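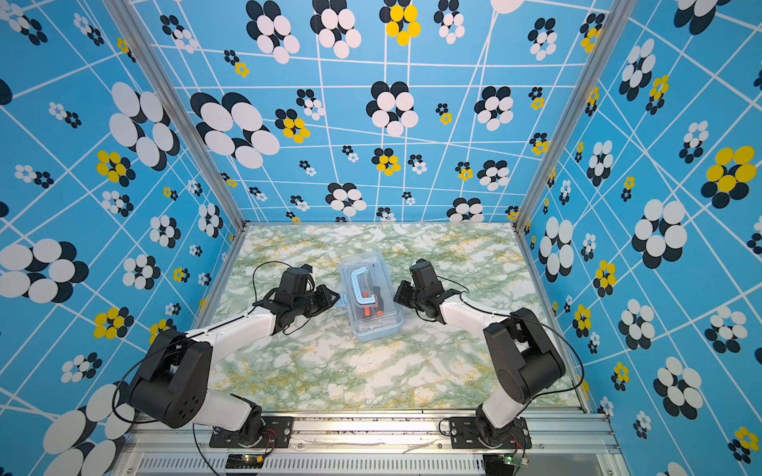
4.2 What people did with the refill shelf

I went into this part of the study expecting price to settle everything, and I was wrong. We followed 200 households who shopped at the Dindia stores, and the ones who came back to the oat and lentil dispensers week after week were mostly not the ones hunting for a bargain (more on the costs in Section 5). They just liked taking what they needed! One shopper told me she had finally stopped throwing out half a bag of red lentils every spring, and I heard versions of that story over and over.

The Isow diary sheets back this up. Of the 200 diaries, 25 mention money as the main reason for refilling. Far more talk about cupboard space, or about feeling a bit less guilty on trash day.

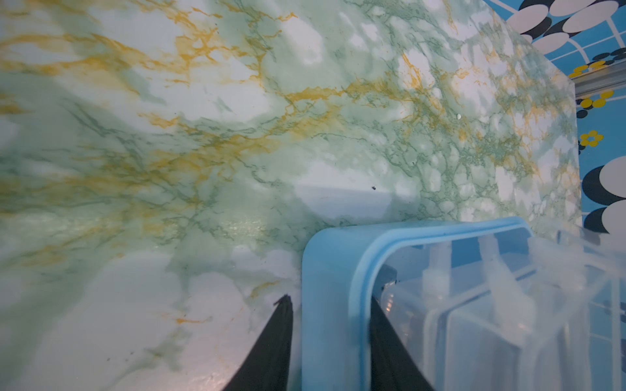 4.3 Where it went wrong

Forgetting the container - that was the big one. People would get all the way to the store, remember the jar sitting by the sink, and buy the wrapped version instead. Athanasiadis scores (our rough measure of how settled a habit is) stayed low for these shoppers through all 7 weeks, even when they told us they loved the idea. I have a lot of sympathy, as I did the same thing most Tuesdays.

The Nundisine loaner tubs helped some, but folks complained about the lids and about having to bring them back washed.

Figure 3. Clear plastic storage box on a light blue tray.
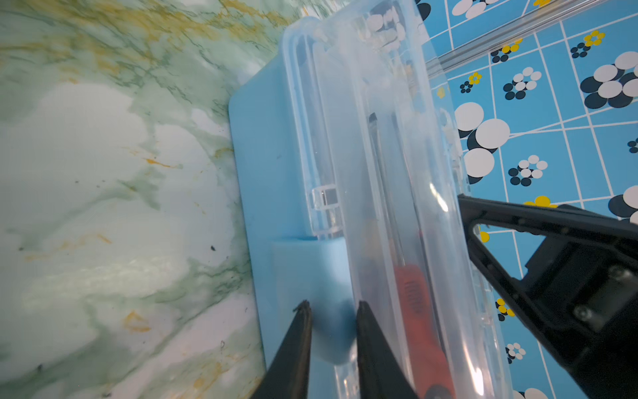
Page last modified: January

I should add that we never weighed anyone's trash, so I can't say how much packaging was saved. The diaries tell us what people thought they were doing, and some of them clearly filled in a whole week on one evening. Section 4.4 looks at the same shoppers after the dispensers moved to the back of the store.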